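Usamos cookies para melhorar a sua experiência. Ao continuar a navegar, aceita a nossa política de privacidade. Aceitar | Gerir preferências

Arrumar os snacks sem perder a paciência

Cá em casa os pacotinhos viviam todos ao molho numa gaveta, e cada lanche era uma escavação (quem tem miúdos sabe do que falo!). Um dia esvaziei tudo em cima da bancada e encontrei barrinhas que tinham passado do prazo em agosto, esmagadas lá no fundo, coitadas. Desde então faço isto com calma, de preferência ao sábado de manhã, com um café ao lado.

Primeiro, tire tudo para fora e limpe o fundo da gaveta com um pano húmido. Depois separe por tabuleiros, doces para um lado e salgados para o outro, e só no fim escolha o que vai para o cesto da semana. Eu ponho os pacotes ao alto, encostados uns aos outros, como se fossem discos numa loja antiga.

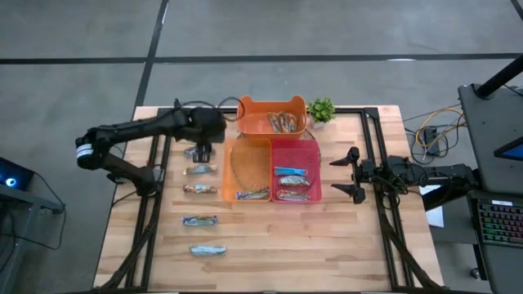

Cesto laranja com alguns pacotes já ao alto e dois tabuleiros à frente, na bancada de madeira.

Os cestos de plástico com asas são os meus preferidos, vão da despensa para a mesa num instante e lavam-se com água morna e uma gota de detergente. Se o cesto for grande demais e os pacotes caírem, uma caixa de sapatos cortada ao meio faz de divisória. O Lwazi Rampersad, leitor de longa data, escreveu-me a dizer que usa um suporte de cartas, e fiquei com vontade de experimentar!

Reserve 30 minutos da primeira vez. Depois bastam 5 por semana, antes de ir às compras, para puxar para a frente o que acaba primeiro.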